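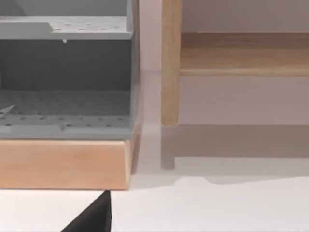 ## Sesión 4 - Copias de seguridad del móvil y limpieza de espacio

Apuntes del taller de Stustberg, grupo de tarde. Los pasa Struan Matheson, corregid lo que veáis mal.

Traer para hoy: móvil cargado, cable, contraseña de la cuenta (la de verdad, no «creo que era esta»).

### 1. Antes de borrar nada

- Ajustes > Almacenamiento. Apuntar cuánto hay libre. El nombre del menú cambia según el fabricante, si no sale usar la lupa de ajustes y escribir «almacenamiento».
- Menos de 5 GB libres = el sistema empieza a quejarse, las actualizaciones no entran.
- Mirar qué ocupa más. Casi siempre vídeo y mensajería. Las apps en sí pesan poco, lo que pesa son sus datos.

### 2. Copia de seguridad

Sincronizar y copiar son cosas distintas, cae en el ejercicio final:

- **Sincronizar**: lo que borro en el móvil se borra también en la nube. Contactos, calendario, muchas galerías de fotos.
- **Copiar**: queda una versión guardada aparte. Si borro el original, la copia sigue.

Pasos:

1. Conectar a wifi. Con datos ni intentarlo.
2. Ajustes > Sistema > Copia de seguridad. Comprobar la cuenta que sale arriba - Haruto Uchida llevaba meses copiando en una cuenta vieja del trabajo.
3. Pulsar «Crear copia ahora» y dejar la pantalla en paz.
4. Volver a entrar y mirar la hora de la última copia. Si no ha cambiado, repetir.
5. La mensajería va aparte, dentro de la propia app. Mirar si incluye los vídeos, suele venir desactivado.

Regla de la clase: 2 copias, en sitios distintos. Nube + ordenador, o nube + disco externo. La tarjeta SD dentro del mismo móvil no cuenta.

### 3. Limpieza

Orden recomendado, de menos a mas peligroso:

- Caché de apps. Se borra sin miedo, se vuelve a crear sola.
- Carpeta Descargas. PDF repetidos, entradas de cine, facturas que ya están en el correo.
- Apps sin abrir desde hace 12 meses. Desinstalar. Ojo con las del banco y las de códigos de verificación: primero desvincular o pasar los códigos al móvil nuevo.
- Vídeos largos. Pasarlos al ordenador, *abrirlos allí*, y solo entonces borrar del teléfono.
- Papelera de la galería. Hasta que no se vacía el espacio no vuelve.

«Borrar caché» y «borrar datos» están juntos en la misma pantalla. El segundo deja la app como recién instalada, con todo lo guardado dentro perdido. Leer dos veces antes de pulsar.

Pregunta de Shireen Mabaso: ¿apps limpiadoras? No hacen falta. Muchas piden permiso para todo y llenan la pantalla de anuncios. El limpiador que trae el sistema basta.

### 4. Pasar fotos por cable

- Conectar, bajar la barra de notificaciones, elegir «Transferencia de archivos». Por defecto solo carga.
- En el ordenador: carpeta DCIM > Camera.
- Copiar y pegar, nunca cortar y pegar. Si el cable se mueve a mitad, adios fotos.
- Si el ordenador no ve nada: otro cable. Hay cables que solo llevan corriente.

### Ejercicio

Tiempo: 40 minutos, por parejas.

1. Captura del almacenamiento antes y después.
2. Captura de la fecha de la última copia.
3. Explicar al compañero, sin mirar los apuntes, qué pasa si borro un contacto sincronizado.

Quien falte lo puede hacer en casa y mandárselo a Renji Minami. Las capturas sin datos personales por favor, tapar correo y teléfono.

Próxima sesión: permisos de ubicación, cámara y micrófono. Venir con el móvil actualizado.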